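Start | Produkte | Presse | Händler | Kontakt

Pressemitteilung

Skosik bringt festes Shampoo für trockene Kopfhaut in den Handel

Neue Pflegeserie „Tota“ startet im Juni mit 3 Sorten

Endlich ist es so weit! Nach einer langen Entwicklungszeit und unzähligen Proberezepturen stellt der Naturkosmetikhersteller Skosik seine erste Serie fester Shampoos vor. Sie heißt Tota, richtet sich an Menschen mit trockener und schnell gereizter Kopfhaut und kommt im Juni in ausgewählte Drogerien, Friseursalons und Unverpacktläden. Wir freuen uns riesig darauf, denn kaum ein anderes Produkt haben sich unsere Kundinnen und Kunden so oft von uns gewünscht.

Zum Start gibt es die Sorten Hafer, Melisse und „Ohne alles“. Letztere kommt ganz ohne Duftstoffe aus und war im Haus von Anfang an der heimliche Liebling (auch wenn die Melisse in der Duftrunde knapp vorne lag). Alle Sorten enthalten milde Zuckertenside, Haferprotein und einen kleinen Anteil Brokkolisamenöl, das die Längen geschmeidig macht, ohne sie zu beschweren. Silikone und Mikroplastik sind nicht enthalten.

Entwickelt wurde die Rezeptur gemeinsam mit dem Labor Bhardwaj, mit dem Skosik schon bei seinen Handcremes zusammengearbeitet hat. Die größte Hürde war die Form: Viele feste Shampoos werden in der Dusche weich und zerfallen, bevor sie aufgebraucht sind. Tota wird deshalb kalt gepresst und danach 5 Tage getrocknet. Das kostet Zeit und Platz im Lager, aber das Stück bleibt bis zum letzten Rest griffig, und genau das wollten wir!

Vor dem Start haben 2.000 Haushalte die Serie zu Hause ausprobiert und uns ihre Eindrücke geschickt. Was da alles zurückkam! Seitenlange Briefe, Verbesserungsvorschläge für die Schachtel, sogar ein Gedicht über die Melisse. Besonders oft gelobt wurde der feine, dichte Schaum, der sich auch bei hartem Wasser gut ausspülen lässt. Kritik gab es an der ersten Prägung, die nach wenigen Haarwäschen verschwunden war. Sie ist jetzt tiefer und verrät länger, welche Sorte man gerade in der Hand hat.

Zur Anwendung: Haare gut anfeuchten, das Stück zwischen den Händen aufschäumen und den Schaum mit den Fingerspitzen in die Kopfhaut einmassieren. Wer sehr langes Haar hat, kann auch direkt am Ansatz entlangstreichen. Danach gründlich ausspülen und das Stück auf einer Ablage mit Ablauf trocknen lassen. In der ersten Woche fühlt sich das Haar bei manchen noch etwas ungewohnt an, das ist nach dem Umstieg von flüssigem Shampoo ganz normal.

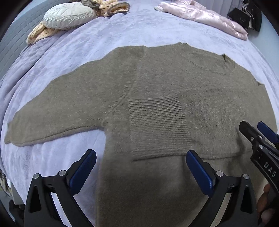
Verpackt ist Tota in einer Faltschachtel aus Graspapier, die von der Druckerei Rombridge hergestellt wird. Auf eine Folie im Inneren verzichten wir. Die erste Auflage umfasst 3.000 Stück je Sorte, eine zweite ist für den Herbst fest eingeplant. Dann soll auch eine passende feste Haarspülung folgen, an der im Labor bereits gerührt und gepresst wird.

Händler, die Tota in ihr Sortiment aufnehmen möchten, erhalten ab sofort Musterpakete mit allen Sorten. Redaktionen schicken wir auf Anfrage gerne Testexemplare und die vollständige Liste der Inhaltsstoffe zu.

Über Skosik
Skosik stellt Haut- und Haarpflege in kleinen Chargen her. Zum Sortiment gehören Handcremes, Körperöle, Seifen und nun auch festes Shampoo.

Teilen (5) | Kommentare (3)

© Skosik | Impressum | Datenschutz | Pressekontakt | Nach oben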